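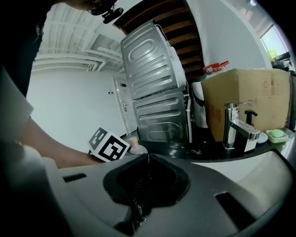
図2-1 上下2段に重ねた機器の背面。右側に白いホースと黒いケーブル、下は黒いカウンター天板。

## 2. 背面の配線とホースの取り回し

本節は、Ekolent 積み重ねキットを使って機器を上下2段に設置する場合の、背面側の作業を定めます。キットの組み付け(第1節)を終えてから始めてください。

### 2.1 作業前の確認

- 上段・下段とも電源プラグを抜く。
- 天板の上の小物(ボトル類など)を作業範囲の外へ移す。
- 天板の水平を確認する。傾きは前後左右とも2 mm以内とする。

> **注意** 光沢のある天板は傷が付きやすいため、機器を引きずらないでください。向きを変えるときは、必ず2人で持ち上げます。

### 2.2 手順

1. 背面パネルと壁などの間に30 mm以上の隙間を確保する。
2. 下段のホースを本体側面に沿わせて下ろす。折れ、ねじれがないことを手で触れて確かめる。
3. ホースを付属のクリップで留める。留め具の間隔は指定しないが、曲がりの途中には付けない。
4. 上段のケーブルを緩やかな曲線で引き出す。背面パネルの角に当てない。
5. ケーブルとホースが交差する場合は、ケーブルを上側に通す。
6. 上段を軽く揺すり、下段との間にがたつきがないことを確認する。がたつきがあれば第1節に戻り、固定金具を締め直す。
7. 電源プラグを差し込み、上段、下段の順に5分間ずつ試運転する。
8. 運転を止め、ホースの接続部と天板に水滴がないか点検する。

> **警告** 背面パネルの凹凸(プレス成形部)に穴を開けたり、ねじを追加したりしないでください。感電および故障の原因になります。

### 2.3 設置場所に関する補足

- 階段の下に置く場合は、上段の天面と踏み板の裏との距離を、据え付け前に最も低い位置で測る。
- ドアの近くに置く場合は、ドアを全開にした状態でホースとケーブルに触れないことを確認する。
- 壁のスイッチを機器でふさがない。
- Narnell 製の延長ホースを使うときは、継ぎ目を天板より下に置く。延長は1本までとする。

### 2.4 再点検

試運転の翌日に手順6と手順8を繰り返します。以後は毎年12月の定期清掃時に、ホースのクリップとケーブルの被覆を点検してください。被覆に傷がある場合は使用を中止し、Cesteck の窓口へ部品番号を添えて連絡します。

改訂:2020年1月17日(金)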